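**Wrappers and tissues, where do they go?**
Into the clear tub. Foil-lined snack wrappers, used tissues, all landfill, don't try and split the foil off. Scrunch it first, takes up less room.

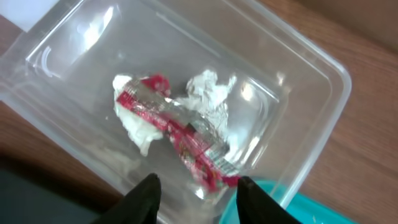
Cups and lids go in the other bin by the sink. Rinse them pls.

**Who empties it?**
Vega till end of August, then Jayson. Every 2 days, sooner if its over the rim.

**Can I wash the tub in the dishwasher?**
No, it'll warp. Warm water, bit of detergent, dry with a tea towel.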